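Raltex two-arm practice kit: a long-term review from a school robotics club

Our club has run at Casomach in one form or another since 1996, when it was a couple of buggies and a great deal of sticky tape, so I've seen plenty of kits come and go. Most end up in a cupboard by March. The Raltex hasn't, and as several people on the club mailing list have asked me what I think of it, I've finally sat down with a pot of tea to write it all out (sorry, it's a long one!).

You get two arms, the grippers, the wrist cameras, the rails and a fat bundle of cables. You find your own table. We have 14 members in the group that uses it, aged from eleven up to sixteen, and they work in pairs, one driving and one watching the screen and shouting.

This term's project is flower arranging, which the members voted for themselves and which I thought was a daft idea right up until I watched the first pair have a go. Artificial stems are wonderful practice. They're light, they roll, the leaves catch on everything, and a tulip stem is a very different thing to pick up from a great frilly spike of blossom.
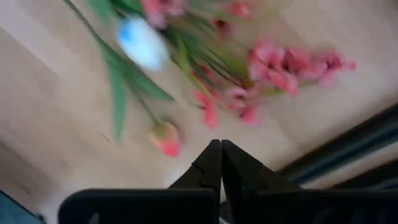 The fingers are the best part of the whole kit, I think. They taper nicely, so you can get in among a heap of stems and come out with just the one you wanted, or at least that's the plan! Our younger ones tend to squeeze too hard at first, and the software lets you set a gentle limit, which saved us a lot of bent wire. I'd have liked a softer pad in the box as well, as a smooth stem can swivel when you lift it by the wrong end.

The wrist camera is good when you move slowly and rather smeary when you don't. We made that into a club rule: slow down when you get close. It has done wonders for everybody's driving, mine included.

Setting up took us two sessions. The manual is thin and the cable section is thinner, and I'd strongly suggest labelling both ends of everything before you start. Calibration is easy enough once you've done it a few times, though you do need to repeat it if anyone leans on the table, and somebody always leans on the table. 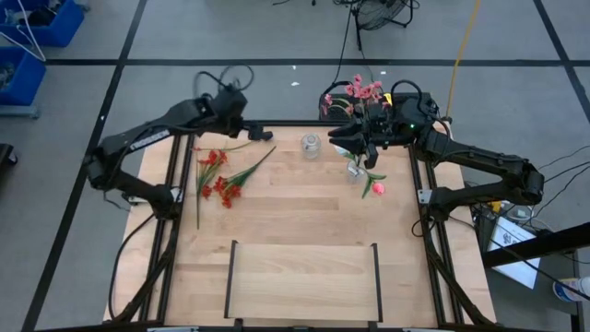 Both arms over the table, with the right gripper above the small glass vase.

The vase is the hard bit, by the way. Choose one with a narrow neck and you'll be there all evening, so start with a wide jar and work down. We're hoping to enter the Grarnitz schools' challenge with a routine where one arm steadies the vase and the other fills it, and we've got plenty of practising still to do.

As for the price, ours came to 500 with the club discount, and for that money I'm very happy. Four stars out of five from me, with the missing one for that manual. If Raltex ever bring out a proper printed guide I'll gladly come back and add it on.

Ó Súilleabháin, club leader, Casomach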